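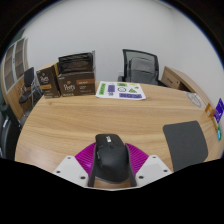 Mice and Shared Tables: Frequently Asked Questions

Do I need a mouse pad on a wood table?

Probably not, whatever the pad sellers tell you. Most optical mice track fine on wood with a visible grain. Glass and high-gloss finishes are another matter. Try the bare table for a day before you spend anything.

Is a round table a bad place to work?

It's fine for one person with a laptop. With 2 people and a pile of printouts, somebody's elbow ends up hanging off the curve. We've read the claims that round tables make meetings friendlier and haven't seen it at ours.

The Ronula listing says up to 800 clicks a minute. Should I care?

No. You don't click that fast and neither do we.

Does the thumb area on the side do anything?

Depends on the mouse. On some it holds buttons, on others it's a different color and that's all. Ask before paying extra for "contoured grip."

Can coffee stay on the same table?

Unopened boxes and bags, sure. Keep them at the far side. Open cups are how we lost a Trerkia keyboard in August, and the "spill resistant" sticker was no help.

Do I need the Borov cleaning kit?

We doubt it. A barely damp cloth does the shell, and a dry cotton swab does the scroll wheel. Switch the mouse off or unplug it first.

How long should a mouse last?

Ki says 6 years. Ours tend to get lost under paper well before that.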